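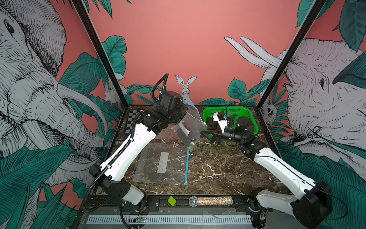 Abdul-Rahman Wumbei meint, die Schieberbeutel gehörten vor dem Befüllen ganz geöffnet, sonst verkante der Schieber auf dem letzten Stück. Übernommen.

5. März, Sortierübung Halldale, Spielgemüse in Zipbeuteln

- Beutel: klar, blaue Verschlussleiste, gelber Schieber. Liste Greltby, Pos. 14.
- Inhalt: dunkle, längliche Stücke mit hellgrünen Enden.
- Beutel hochkant halten, Inhalt nach unten sacken lassen, erst dann schließen. Die Leiste wellt sich, solange der Beutel nur oben gehalten wird. Zum Schließen unten gegenhalten.

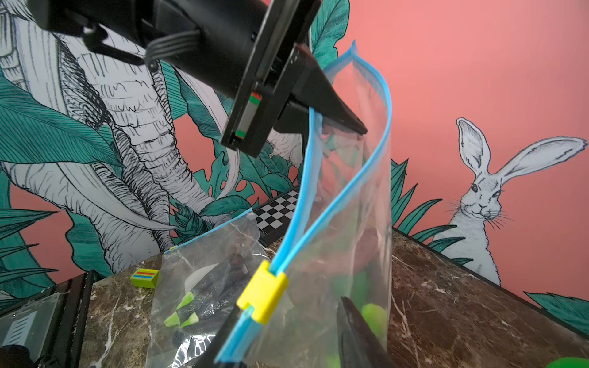
*Beutel aufrecht, Schieber auf der blauen Leiste; links daneben zweiter Beutel, liegend.*

Ablage: gefüllte Beutel in die Tischmitte, nicht stapeln. Das grüne Tablett mit Lochboden bleibt hinten rechts. Etiketten nach Schema Dankwa, 7 mm Rand. Soll sind 20 Durchgänge je Beuteltyp.
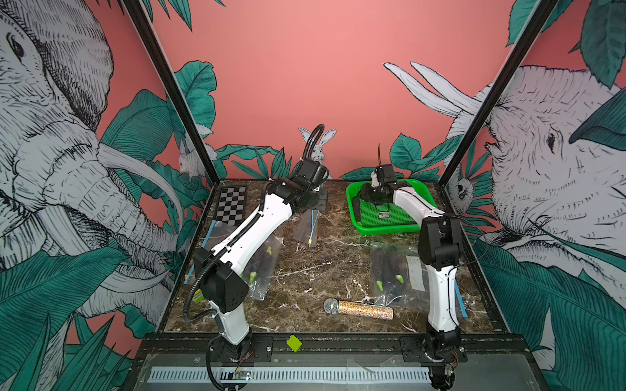
## Offen

- Zettel im Beutel verdeckt je nach Lage den Inhalt. Außen aufkleben?
- Beutel von Atis mit breiterer Leiste bis Mai nachbestellen, Kostenstelle 1933.
- Schieber nach jedem Durchgang auf Anschlag prüfen.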